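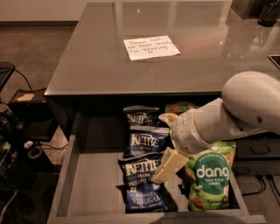 Snack drawer, gripper down between the Kettle and dang bags.

Fri 16 June
Category: Lab notes / Data collection

Drawer task, picking from a full drawer. Kept 86 demos for the Plallon set and threw out 4 where I stopped the arm halfway. Qiuyue Qian drove the second half. Her approaches come in steeper than mine - good, we need the spread.

Foil is the hard part. If the fingers close too high they slide off the crimp, so go for the middle of the bag. Label a double pick as a fail even when the right bag comes out.

Still to do:
- 2 more layouts with the green bags at the back
- re-run the 3 episodes with bad timestamps
- ask Qiuyue if the Graltholm export keeps gripper width

Note on the desk stays until we finish.

Last updated by Qiuyue Qian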